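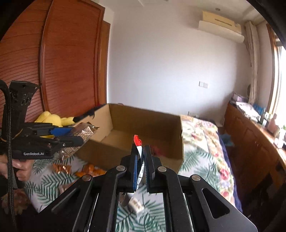
Packing a cardboard box on the bed, one gripper in on a flat white item and the other holding a crinkly plastic package.

Review: Triltomgate Good Practice Cards for Handheld Gripper Work
Posted August 12, 2023

I've been using the Triltomgate cards for most of the summer now, and a few of you asked if they're worth buying, so okay, let's do this. What you get is a ring of 50 laminated cards, each with one rule on the front and a short checklist on the back. They're written for people who do hand-held gripper sessions at home or in a small shop, and boy, was I ready for something like that. The manual I had before was a PDF from Selitz that ran to nearly 300 pages, and I kept it open on my phone and never read it.

The best card in the set is number 13, on thin items. Close slowly, stop when the item stops moving, and don't squeeze any more after that. I used to clamp down on everything like I was cracking walnuts! Slim stuff pinched between the fingertips is where I made most of my mess, and I now go through that card before every packing session (box on the bed, snacks and odds and ends spread out on the sheet, my usual setup).

The bag card is good too. It wants you to take crinkly plastic by a part with something behind it, and to keep your other tool out of the way until you have a hold. Cable rules get three cards, and I'd have liked one more, for when you swap sides halfway through. Brendan Hegarty over at Tarkeo told me he just wrote his own on the blank card at the back, so I stole his: cable side stays cable side until the box is full.

Now the grumbles. The hazard cards are clearly written for big fixed arms. Card 31 tells you to mark a floor boundary with tape and post a sign, which, fine, but I'm in a bedroom. The finger-pinch advice is much better, and it's buried near the end when it should be card one. Linkages have pinch points and you want your free fingers well away from them. Also the ring is too small and the cards stick when you flip them.

Price was 489 pesos with shipping, which felt steep for cards until I noticed how often I reach for them. Ditte Brynjólfsdóttir, who edits the set, answered my email the next day and said the pinch card moves to the front in the September printing.

If you already run a shop with written procedures, skip it. If you're working off memory like I was, get the new printing and a bigger ring.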